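Teaching an Arm to Build a PC: Questions We Keep Getting

Shares 173 | Comments 2

Most of these came in after we wrote about the Wulby trials in March. A few were polite. We have tidied the wording but left the tone alone, and where we don't know something we say so.

What is the job, exactly?

Putting parts into a desktop tower with a robot arm, while a person does the thinking. The tower lies on its side with the panel off. The processor has to go into its socket, and memory has to go into its slots. There are plenty of other jobs inside a PC, but those two are the ones everybody at Pukevero asks about, so those are the ones we watched.
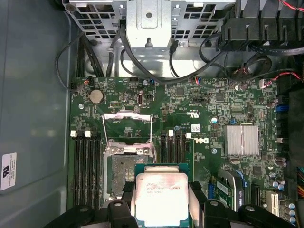 Page last changed: April 30, 2018

Is the robot doing it by itself?

No. When you see a clip of an arm lowering a chip towards a motherboard, ask who is holding the other end. In our case an operator moves a hand controller and the arm copies. The recordings are then meant to teach a program to do the same thing without the operator. Whether they will is a separate question, and you should be wary of any page that runs the two together.

What is the difference between showing by hand and remote control?

Showing by hand means you take hold of the arm itself and push it through the movement. It's quick to learn and you can feel when something touches. The drawback is that your own arms are in the way of the cameras, and the robot won't have your arms next time. Remote control keeps you out of the picture, but you lose nearly all the feel. Ragnarsson's sales sheet says its controller "gives you touch". We tried it and got a buzz in the palm, which told us that something had happened somewhere.

Which one do you prefer?

For picking things up, by hand. For anything inside the case, remote, and I say that without much love. Leaning over an open tower with both hands on a heavy wrist, trying not to brush the pins in the socket, is a bad way to spend an afternoon. 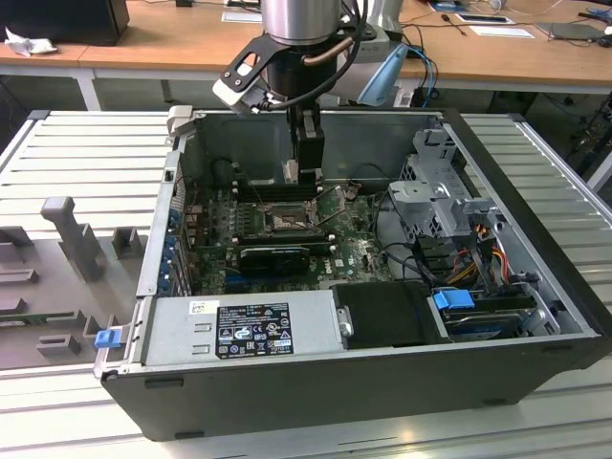 Memory is the part I expected to be easy. A person lines up the module, leans on it and waits for the click. With a remote arm you can line it up well enough, but pushing down is guesswork, and you can't see how hard you are pushing. Two operators given the same slot will press in quite different ways, and both ways go into the recordings.

How many recordings do you need?

More than the person selling it to you said. The Wulby set has 2,947 of them. That sounds like a lot until you find out that only 140 were of the processor going in. I asked why and was told the processor was slow and people got fed up. Fair enough, but it's also the hard bit.

Do bad attempts count?

Depends who you ask. Lomon throws them out. Wulby keeps them and labels them. My own view is that a set with no mistakes in it teaches a robot nothing about getting out of trouble, though I'd want to see that tested before I bet money on it. If a supplier quotes you a success rate, ask whether it was worked out before or after the bin was emptied.

Why not just use a fixed program?

For one model of tower, always in the same spot, you probably should. It's cheaper and you can find out why it went wrong. The case for teaching by example is that parts get held at slightly different angles each time, and a good operator corrects for that without thinking. Watch anyone bring a processor in at a tilt, with the metal plate up and the lever out to one side, and you'll see a lot of tiny changes of mind that would be miserable to write down as rules.
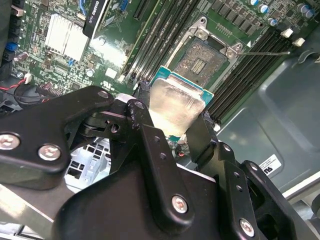

Does it need more than one camera?

I'd say so. The view from the wrist is good for the last little stretch, but the gripper takes up a great deal of it. A camera off to the side shows where the arm is over the case and very little of what is going on at the pins. Operators tend to favour one and forget the other. Ask to try both before you sign for either.

Is it faster than a person?

No, and I haven't met anyone who claims it is while standing next to the machine.

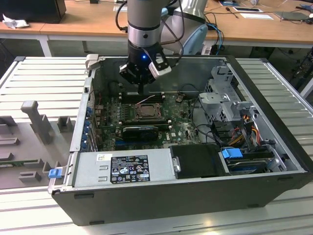
The answer you'll get is that speed comes later, once the program takes over from the operator. Perhaps. A program that learns from slow, careful movements may well give you slow, careful movements back. Lomon says its version can be sped up afterwards. We've asked to see that with a real board and are still waiting for a date.

Should we buy one?

Not on the strength of a video. Take your own tower along, use your own parts, and ask for the operator to put the controller down.

173 shares · 2 comments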